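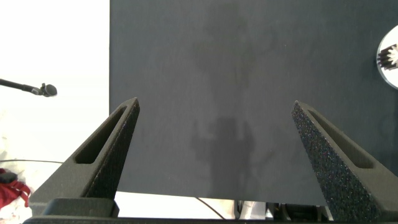
I have a colony-forming sedge from the ditch along the north side of Hallen marsh and cannot settle it past the group that takes in Carex lacustris, C. hyalinolepis, C. atherodes and C. trichocarpa. The key I am using (Storkness, second printing) splits these early on the teeth at the tip of the perigynium beak, "straight or nearly so" against "spreading." Mine do neither. The two teeth start apart at the base and lean toward each other, in the same attitude as the two black fingers in the photo, pointed, with the tips not meeting. On some perigynia one tooth also ends a little lower than its mate, again as with the fingers. I can't find a couplet that allows for teeth that lean inward, and I would like to know whether this is a real character or something that happens to pressed material.

Remaining characters, as far as I have them:

Stems: Erect, three-angled, rough on the angles above, 38 inches tall on the specimen I kept. Single or in loose groups from long scaly rhizomes.
Basal sheaths: Reddish purple at ground level. The inner face of the lower sheaths breaks down into a network of threads.
Leaves: Blue-green above when fresh, M-shaped in section, smooth apart from the edges. No hairs found on blades or sheaths at 20x.
Ligule: Clearly longer than wide.
Spikes: Upper ones staminate, narrow, held well above the rest. Lower ones pistillate, cylindric, erect, the longest 4 inches including a loose lower portion with few perigynia.
Perigynia: Hairless, strongly ribbed, narrowed gradually to a short beak. Teeth as above, short.
Stigmas: Three.

The stand covers 3000 square feet, nearly all of it sterile. I collected in late June and pressed the same evening. The fertile stems were all on the road side, where the water was shallow.

asked by Wakana Sakai

Carex lacustris. The basal sheaths and ligule are enough, and the teeth don't matter much once you have those.

In order of how much weight I would give each character:

Hairs. Carex trichocarpa has hairy perigynia over most of its range and C. atherodes normally has hairs on the sheaths, often densest near the top of the sheath on the inner face. You report none at 20x on either part. There are smooth-sheathed plants of atherodes in some populations, so absence of hair is weaker evidence than presence, but see the next item.

Teeth, length only. In atherodes the teeth are long for the size of the perigynium and curve outward, and you would have noticed them without a lens. In lacustris they are short. Ignore the direction. Perigynia in this group are thin walled toward the beak, and when they are pressed before the achene has filled, the beak flattens and twists as it dries. The teeth go wherever the paper pushes them. Uneven tooth length on one beak is also common and has no value in keying.

Basal sheaths. Reddish purple with the inner face breaking into threads (the "ladder-fibrillose" condition in most manuals) agrees with lacustris. In hyalinolepis the base is pale brown, sometimes faintly tinged, and the sheaths stay mostly whole.

Ligule. Much longer than wide in lacustris. In hyalinolepis it is shorter in proportion, closer to as long as wide on the middle leaves. Measure from a middle leaf of a fertile stem. Lower leaves on sterile shoots give odd readings in both species.

Ribs. Raised and easy to see on lacustris. On hyalinolepis the nerves look sunken into the surface of a mature perigynium, and you get a fairly smooth outline if you turn it against the light. 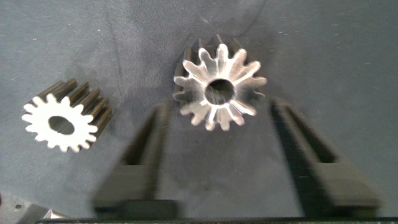 The ribs are best read on dry material at low magnification with the light coming from one side. Overhead light washes them out, and a perigynium that has been soaked for dissection should be left to dry again before you decide. If yours still stand up as distinct ridges under side light, hyalinolepis is out and there is nothing left in the group to consider.

A mostly sterile stand is normal for lacustris. Large colonies in ditches and swamp edges may send up few flowering stems in a given year – sometimes none – and the fertile ones tend to come up at the margin.

On the key: Storkness writes "straight or nearly so" for ripe perigynia on the living plant. The introduction to the genus says so in one line, but the couplet doesn't repeat it. Onishi drops the direction of the teeth altogether and leads with sheath hairs, and I find that order works better for pressed plants.

answered by Kazue Ishida

Could also be a hybrid. Lots of sedges cross. Did you check if the achenes are filled? If they are empty then the beaks shrivel up and look strange. We had some like that by the Russka road.

answered by Ryota Kaneko

Agree with Kazue Ishida on the species, with two additions.

First, late June is early for ripe fruit at the Hallen end of the valley. Perigynia collected then will be soft at the tip, and inward-leaning teeth are what I usually see on sheets from that date. Go back in the second half of July and take five or six from the middle of a spike, not the top, and look at them the same day before pressing. If the teeth are straight on fresh ripe fruit, you can run the key as written and it should come out at lacustris.

Second, on hybrids. Carex lacustris does cross with a few others, and empty achenes over the entire plant would be a reason to look further. Empty achenes on part of a spike are not. Late cold, smut and insect damage all produce them. Slit ten perigynia lengthwise with a pin and see how many hold a firm three-angled achene. With sheaths and ligule both typical I would not expect a hybrid here.

For the label, write down the base color while the plant is fresh. The purple fades to a dull brown in a few months in the press or on the sheet, and then the specimen looks like hyalinolepis to the next person who opens the folder. Make sure the specimen includes some rhizome and at least one complete basal sheath. Many of the sheets I am asked to check are cut off 4 inches above the ground, and those can't be named with any confidence.

answered by Zinash Dinsa

Comment from Wakana Sakai: Thank you. Checked the ribs under side light this morning and they are plainly raised. Ligule on a middle leaf is more than twice as long as wide. I had missed the line in the Storkness introduction. Labeled as lacustris for now, and I will collect ripe fruit in July. Achenes on the June sheet are too young to say anything about.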